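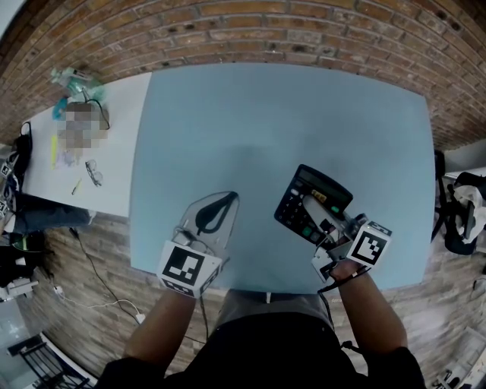
*Black desk calculator at the blue table, Mottram room.*

30 Mar 2011

Going through the old desk calculators before they go out to the Cornmont sites. Gareth reckons they're all fine. He reckoned that in October too, and we got a pile of them back.

The black one has two green keys, which the Trirnel sheet doesn't mention. The sheet shows a single green key and calls it "total". I wouldn't trust the rest of it either.

Test I'm using, same for each unit:

- 136 + 13, then clear
- 70 ÷ 100, look for a proper decimal point
- hold every key down once, note any that stick
- leave under the window for a while, see if the digits fade

The last one is Reece's idea. Not convinced it tells us anything beyond what the weather's doing, but it's cheap.

Display colour: I'd put grey, Reece put grey-green. Leaving both in the log until somebody cares.

Still no word on whether the sites want calculators at all. Everyone I've met out there uses their phone. I'd sooner ask first and test second, but the form's already signed.

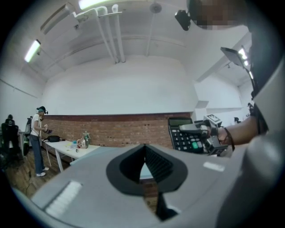

Armindo Valente reckons the tilt matters more than the keys, and that a unit you can't read from a chair will end up in a drawer by winter. Fair enough, though I'd like to see him measure it. Adding a line to the log for reading angle, seated and standing.

To do: ask Margit for the older Trirnel sheet, if she's kept it.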